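**Import duty on used parts going up in February?**

**gravelpit44**
Has anyone read the new tariff notice all the way through? I bring in used gearboxes through Mosovcombe, usually 2 pallets at a time, and my broker says the rate changes in February. He can't tell me if it goes by the date the goods ship or the date they clear.

**torsionbar**
Date they clear. Same as last time.

**gravelpit44**
Last time there was a grace period for goods already on the water. I don't see one in this notice.

**mwb_diesel**
It's in the annex, near the end. You have to show a bill of lading from before the change, and it only covers complete units. Loose gears and housings don't count.

I paid 1,320 in duty on my last load from Futance. Under the new table the same load comes to almost 2,000. I'm not a big shop, so that goes straight on the customer's bill.

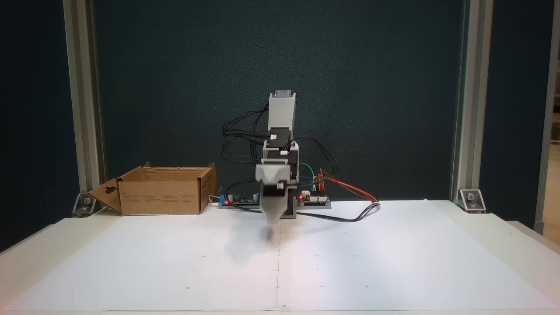 The other thing to watch is the handling fee. Kerr charges 200 per entry now, so splitting a shipment to get part of it in early may not save you anything.

**torsionbar**
I don't read the annex that way. "Complete units" is only in the paragraph on engines. Gearboxes are in the next one and it doesn't say complete.

**mwb_diesel**
The next paragraph starts with "the same conditions apply." I'd call that pretty clear.

**oldcledodora**
I drive a Cledodora and there is no local supply of anything for it. The tariff is supposed to protect parts makers here, but who makes a transfer case for that car? They should exempt models that were never built here.

**torsionbar**
Then everyone labels their parts for an exempt model. They tried that with brake drums and dropped it.

**oldcledodora**
Brake drums fit ten different cars. A transfer case has a casting number on it. Customs can look it up.

**gravelpit44**
Back to the dates -- my broker called the port this morning. They go by clearing date, but he was told to attach the bill of lading anyway and ask for the old rate. No promise they'll give it.

**mwb_diesel**
Get that in writing if you can. The desk at Mosovcombe told me one thing by phone last year and charged me another.

**gravelpit44**
Will do. I'll post what they charge when the pallets clear.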